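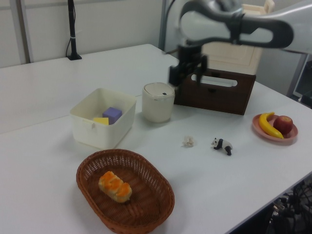 Subject: Re: [stornwood-allotments] Leeks, rust, and whether to bother

Hello all,

Sille Vídalín wrote:

> I have lost nearly every leek on the bottom half of my plot to rust
> again. Second year running. The leaves are orange from the tip down
> and the stems never got thicker than my thumb. Has anyone had better
> luck with a different variety, or is it just the damp down by the
> brook? I'm tempted to give the space over to more chard and buy my
> leeks from the shop like a normal person.
>
> Also, does anybody want some netting? I've got far too much.
>
> Sille

Oh Sille, don't give up on them! I had exactly this on plot 44 when I first took it over, and I very nearly dug the lot in and grew potatoes from fence to fence.

First thing, rust looks a lot worse than it is. If you strip off the outer leaves the white part is perfectly good to eat, and I've made many a pot of soup from leeks that would have frightened a greengrocer. So don't compost the thin ones just yet. Get them up, peel them hard, slice and freeze. They go in straight from the bag and you'd never know (my sister didn't, and she's fussy).

As for the damp, yes, I think that's part of it, but I'd look at the spacing too. I used to cram mine in at a hand's width because it seemed such a waste of ground otherwise. Then old Kaushik at the top end told me off about it over the fence, and the next year I gave them twice the room and the difference was enormous. The air gets through and they dry off by mid-morning. He also reckoned I was feeding them too much, all that chicken manure making soft leaves that catch everything going. I sulked for a bit and then stopped the manure after midsummer, and blow me, he was right about that as well.

Where did you have your onions and garlic this year? I only ask as my garlic was orange by the end of May, and anything of that family left standing will pass it on to the leeks. I've got into the habit of putting 3 beds between them, which is as far apart as I can manage on a half plot.

On varieties, I've had two good winters out of one called Trornesden, which I got at the seed swap in an unlabelled envelope with the name in pencil. It's a stumpy thing, nothing you'd put in a show, but it stood right through to March with hardly a mark on it. I saved seed from the best few. One head gave me far more than I'll ever sow, so there's plenty going and you're welcome to a packet. Same goes for anyone else reading this. They're in the tin in my shed, second shelf, next to the string.

I did try the fancy ones from the Clanent catalogue the year before last and I wasn't impressed. Lovely long shanks, I'll give them that, but they keeled over at the first proper frost and went to slime. Maybe they'd do better somewhere sheltered. Has anyone at the school end grown them?

Oh, and while I'm on, a word about leek moth, because it does get mistaken for other things. If you're seeing white streaks and little tunnels down into the heart, then that's moth and you want to be covering them. So before you give all that netting away, hang on to enough for one bed! The mesh has to be fine, mind. The stuff we all use for pigeons is no good at all, they sail right through it. I bury the edges a couple of inches and weigh the corners down with bricks.

If there's still some going spare after that I'd love a length for my sprouts, 40 inches wide or anything near it. I can swap you for rhubarb crowns, as mine need splitting in November and there'll be loads.

I'm usually down there from 900ish (sorry, nine o'clock, I've been setting the oven timer all day) until my knees complain. Shout over if you see me and we can have a look at your soil together. I've got a testing kit somewhere, if the mice haven't had the box.

Don't you dare buy leeks from the shop.

Maureen
Plot 44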